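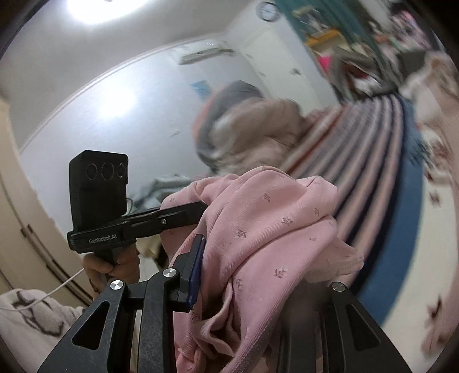
Notas do orador – Encolhimento e estabilidade dimensional em malhas de algodão
Sessão da tarde, 20 min + perguntas

Slide 1. Abertura
Apresentar o âmbito: malhas caneladas e jersey, algodão e misturas com elastano. Tecidos planos ficam de fora. Agradecer a Veronica Marinescu pela revisão dos dados.

Slide 2. Origem do problema
A malha sai do tear sob tensão. As laçadas alongam-se no sentido da coluna e estreitam no sentido da fileira. Na primeira lavagem o fio incha, a tensão liberta-se e a laçada procura a forma de repouso. Distinguir relaxação de encolhimento por feltragem, que só interessa à lã. Não me alongar.

Slide 3. Amostra
1255 provetes, recolhidos em 2 unidades: Grellwood e Kozan. Excluídos os provetes com marcação ilegível. Se perguntarem pelo critério de exclusão, remeter para o anexo de Sebastian Ilie.

Slide 4. Método
Marcação a tinta indelével, três pares de pontos por direção. Condicionamento antes e depois da lavagem. Secagem em plano para metade dos provetes, em tambor para a outra metade. Medição sempre pelo mesmo operador – Tamara Rusu em Grellwood, Grigore Pop em Kozan.
Referir que a régua de Kozan foi substituída em setembro. As leituras anteriores foram repetidas.

Slide 5. Resultados
Mostrar primeiro o gráfico do comprimento, depois o da largura. O tambor agrava a variação no comprimento em todas as gramagens. Na largura o efeito é menor e, nas caneladas, por vezes inverte-se: a peça alarga.
Pausa. É aqui que costumam surgir perguntas sobre o elastano. Responder no slide 7.

Slide 6. Estampados
A cura do pigmento funciona como termofixação parcial. Comparar só lotes com a mesma temperatura de rama.

Slide 7. Elastano
Termofixação insuficiente: bordos enrolados e recuperação irregular. Ver lote 869.

Slide 8. Recomendações
Sobrealimentação na rama ajustada por artigo. Repouso do rolo antes do corte. Ensaio de lavagem por lote de tingimento.

Perguntas. Contacto: Floarea Lazăr, laboratório têxtil.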